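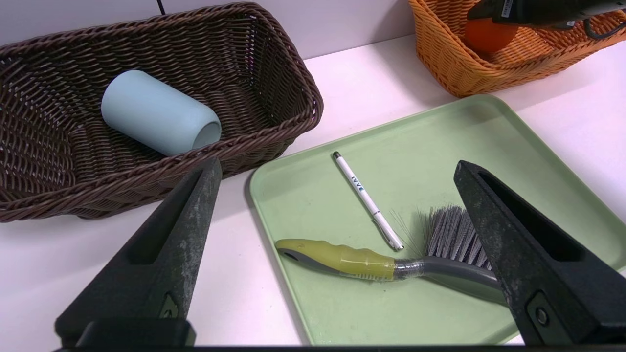 How much does it cost to build a robot arm in a shared workshop?

Kwesi Osei spent $1,186 on his, counting the motors, the cables and a power supply, and leaving out the monthly dues he would have paid anyway.

He had the number ready before I'd even sat down, I think because it's the first thing every visitor to Markisik wants to know. Markisik is the shared workshop over on the east side of town, and Kwesi has been a member long enough to have his own shelf and strong opinions about the coffee. The arm is called Pasero. I asked where the name came from and he laughed and said he'd had it written in the back of a notebook for years, waiting for something to put it on.

"I meant to build a lamp," he told me. "One of those that follows you along the bench while you solder. I got the shoulder joint working and thought, well, that's far too strong for a lamp, and then I was ordering parts for a gripper at one in the morning."

Most of those parts came from Lambrechts, a small supplier he found through another member, and they came slowly. The whole build took him 13 months of evenings, a good share of which (his words) went into cables. They kept catching at the elbow, so he would route them another way, and then they would catch at the wrist. He's still not happy with them, but they've stopped pulling out, and he has learned to leave more slack than looks neat.

These days the arm itself gets less of his attention than what it's supposed to do, which is tidy up. He wants it to move everyday things between a couple of baskets and a tray, one at a time, without his hands anywhere near the table. 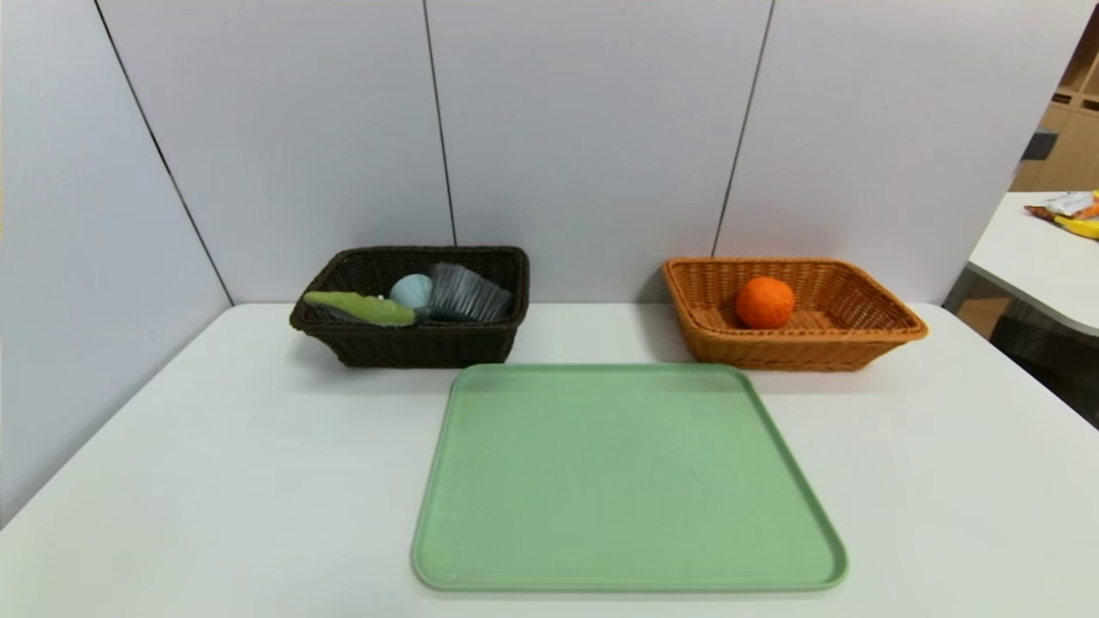

Choosing the things to pick up turned into a hobby all its own, and Kwesi can talk about it very happily for as long as you'll let him. He started with wooden blocks, got bored, and began bringing in whatever was lying around the house. A ball is easy enough once the fingers are centered on it, he says, but a soft grip on something long and thin took him weeks. What really slows things down is crowding. The orange sitting all alone in the lighter basket gives the gripper room on every side, while over in the dark one the brush is packed in with its neighbors and the green one is poking up over the front rim. "You go for one and you nudge the other two," he said. "People do it too, we just don't notice ourselves doing it."

He keeps a log of every try, good or bad, in a program he wrote himself and named Prirnik. When I visited in May it was up to 918 entries. He scrolled back to the early ones for me, and they're wonderful reading, mostly things like "too fast" and "missed, sulked, went home." At one point he did 144 tries with the same brush before he'd let himself move on to anything else, and he told me this with real pride and only a little embarrassment.

I wondered if it ever felt like a lot of work for something you could do with one hand while holding a sandwich. He took the question kindly.

"Oh, sure! But I like being at the bench. I like that someone walks past and says, why don't you turn the wrist first, and they're right, and I've been at it all week. I wouldn't have gotten past the shoulder at home by myself."
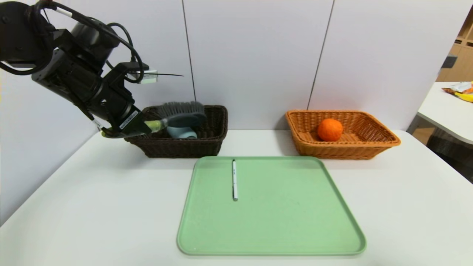 The Pasero arm with the brush in its gripper, over the darker basket.

Next on his list is a new set of fingers. The ones he has are a bit too stiff for his liking, and he wants to try a softer pad on the inside, maybe cut from an old mouse mat. After that he'd like to get back to the lamp. He still has the shade for it, up on his shelf, with the spare screws in it.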